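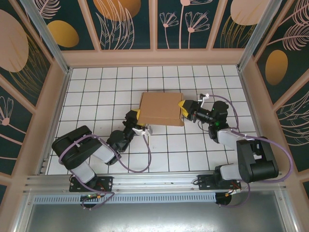
3. Setting up the shelf timer
2 min read

1. Open the box flat on the floor and take out the Tadero timer. I always check for the spare fuse first – mine was hiding under the flap!
2. Plug it in and hold SET for 60 seconds (yes, it feels like forever).
3. Type 604 to wake up the clock, then pick your lamp hours.

Note: I start my seedlings in February, so I go with the long setting.

Caution: keep the timer well away from your watering can.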